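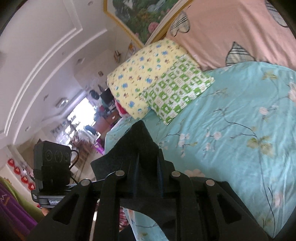
Our group's report is about the August open day at Girovent, where we spent most of an afternoon learning how people teach a machine to handle cloth, which I had never once thought of as a hard problem before this course. I had pictured bolts, boxes and conveyor belts, so it was a nice surprise that so much of the talk was about ordinary bedrooms and the things in them. A folded piece of black fabric-like material at the tips of the jaws, with a wrinkled teal floral sheet behind it, is a fair sample of the work, and it shows how much pattern and how many creases the software has to sort through before it can even find an edge. Jacqueline Pons, who led our tour, told us that a plain gray table teaches a system very little about homes, and I have been looking at my own messy bed differently ever since.

After the talk we were allowed to try the hand-held gripper ourselves. It was heavier than I expected, and my first few grabs were much too quick — Jacqueline kept telling me to slow down before closing the jaws. Our task sheet asked for one garment to be picked up, moved and laid flat again. Dubey, the practice program we used, keeps each try as a separate clip, and our class added 42 clips to a set that already held 3000. I was proud of ours, even the clumsy ones!

The second half was a demonstration of Edari, the arm that learns from these clips. It folded a towel neatly, then got into a terrible tangle with a sweater sleeve, and the staff were very good about letting us watch the whole thing and ask our questions. We wanted to know if thin fabrics are worse than thick ones (they are, mostly, as they slide).

For our own project with Flitano next term, we would like to compare plain and printed cloth, using 120 tries of each if we can get the lab time.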